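OK so I finally have the old tower opened up and I'm going to post the whole rebuild here as I go, mostly so I can find my own notes again next time. Mute me if computer guts aren't your thing!

1/ Background for anyone new: I help out with Skurkard, which is a very small repair group that gets retired office machines running again and passes them along to people who need one. We've moved 147 computers out the door so far and I would really love to hit 200 before the end of July.

2/ This one came to us from Doucette, the print shop, when they closed their back office. Big heavy workstation, weighs as much as a dog. Edivaldo Toledo carried it up the stairs for me and has mentioned it several times now.

3/ First rule, and I will die on this hill - everything that comes out of the case gets its own spot to sit in. I used to pile parts on a towel. I once spent a whole evening looking for a processor that was stuck to the bottom of a coffee mug. Now it's a gray tray with shaped places in it, drive caddy up top, rails with clips for the memory, a slot so the expansion card can stand up on its own instead of lying on its face.
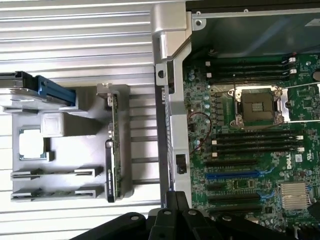 Skurkard Bench Notes, No. 25, p. 2

4/ (Yes, the Bench Notes are still a thing. It's a PDF. Sylvie Sutherland does the layout and she is very strict with me about page numbers, so I'm copying them over when I post. If you get the PDF you've already seen half of this, sorry!)

5/ The Dell board looks good to me. No crusty spots, nothing swollen that I can find, and I went over it with the good flashlight. Those are the two things I check before I spend a single minute on anything else, after the summer I rebuilt an entire machine around a board that was already dead.

6/ Dust report: medium. I did it outside with the little blower and held the fan blades still with a finger so they wouldn't spin up. Please do that. I've heard what a fan sounds like when you don't, and the neighbors have too.

7/ Someone asked about the grooved metal bench top. Got it secondhand from Nalbridge when they were clearing out. I love it except for one thing, which is that a dropped screw will roll along a groove all the way to the far end and off. I keep a magnet dish there now.

8/ Lunch. Back at 1:30. Do not let me start on the cables without eating, I get mean.

9/ Back! Memory time.
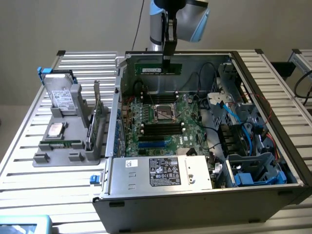

10/ Memory is my favorite part of the whole job and also the part where I see people get scared, so let me slow down a little. On a board like this one you've got two banks, four black slots on one side of the processor socket and four on the other, and you can't just stick modules wherever they look nice. There's an order. It's in the manual for the machine, and often on a sticker inside the side panel too - look there before you go hunting online. Open the white latches first, line up the notch, then press straight down on both ends till it clicks. The click is louder than you want it to be. It's fine.

11/ Hold the module by its edges, keep your fingers off the gold contacts, and if it won't go in, flip it around before you push any harder. I've met exactly one person who broke a slot and he is still upset.

12/ Processor goes back after the memory in my notes. Sylvie does it the other way around and we've agreed to stop discussing it. Either way: lever up, bracket open, set the chip down flat, don't slide it, don't touch the socket with anything at all. Then fresh paste, a blob like a small pea.

13/ @ the person who asked if the power supply is worth keeping: I test it before I decide. Read the label for the ratings, put the tester on it, listen for whining. Please don't open the supply itself. I don't, and I open everything.

14/ Cable stuff, quickly. I take a phone picture of every plug before I pull it, and I put a bit of masking tape on each SATA cable with a number. Future me is always so grateful. Past me used to write "this one" on the tape, with an arrow.

15/ Still on the list for this machine: drives in their carriers, card back in its slot, new coin battery, then a long memory test overnight. If it passes, it goes on the Gredard shelf (that's the big shelf by the door, it has a name, long story) and waits for a home.

16/ If you've got an old tower in a closet and you're near us, message me. Pull your drive first if you want to hang onto it, we've got spares. And if you've got spare caddies with blue latches, I want those too, we go through them like socks.

17/ Edivaldo would like it known that he is available for carrying things DOWN the stairs only.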